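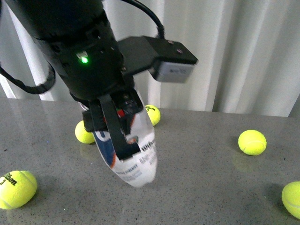
Limville College
Department of Hospitality and Recreation Services
HRS 803: Equipment Rooms and Front Counters
Handout 10: Receiving, Storing and Issuing Tennis Balls
Revised May 20, 2023

Reading before class: Gilmartin course reader, chapter 2. Bring the blank issue sheet handed out with Handout 9.

1. Scope

This handout covers tennis balls from delivery to discard. Rackets, nets and court shoes are treated in Handout 11. The procedures are those used at the Clavden Courts counter, where students complete their practical hours. Students placed at other sites should follow the local rules where they differ and note the difference in their logbooks.

2. Pressurized and pressureless balls

A pressurized ball has a hollow rubber core filled with air or another gas above normal atmospheric pressure. It is sold in a sealed container that is also under pressure, so that the balls do not lose their bounce on the shelf. Once the seal is broken, the balls begin to soften whether or not they are played with.

A pressureless ball gets its bounce from the rubber itself. It does not need a sealed container and keeps its bounce longer, but the felt wears down in the usual way. Pressureless balls are commonly used in ball machines and in group lessons.

The two kinds are never mixed in one basket. Players notice the difference at once, and sorting them afterward takes a good deal of staff time.

3. Receiving

Open cartons on the counter, not on the floor. Check the delivery slip against the purchase order before anything is shelved. Take out each container and look at the lid, the seal and the base. A container with a cracked wall or a lifted seal is set aside for return. Do not open a sealed container to test it.

Read the label for ball type and court surface. Extra-duty felt is intended for hard courts; regular-duty felt is intended for clay and indoor courts. Enter brand, type and quantity in the Ero stock system under the correct heading. Wilson and other brands are entered separately even when the ball type is the same.

4. Storage

Containers are stored upright with labels facing out. Older stock is moved to the front. The storage area should be dry and at ordinary room temperature. Containers should not be kept beside a heater, in a parked vehicle or in direct sun. The annual stock count is held in January. At the last count Clavden held 3,000 balls of all types, loose balls included.

5. Issuing at the counter

Place the container on the counter in front of the customer and state the ball type. Record the issue before the customer leaves. For match play, issue sealed containers only. For practice, opened containers may be offered at the lower rate. Metal pull tabs go into the bin behind the counter.

6. Returns and discard

Returned balls are checked by hand. Drop the ball from shoulder height beside a new one of the same type and compare the bounce. Balls that fall well short, or that have bald or split felt, go to the discard bin. Wet balls are dried on the rack before they are judged.

Assignment

Complete one full receiving entry and 2 issue entries on the blank sheet. Attach the sheet to your logbook and submit both at the start of the next class.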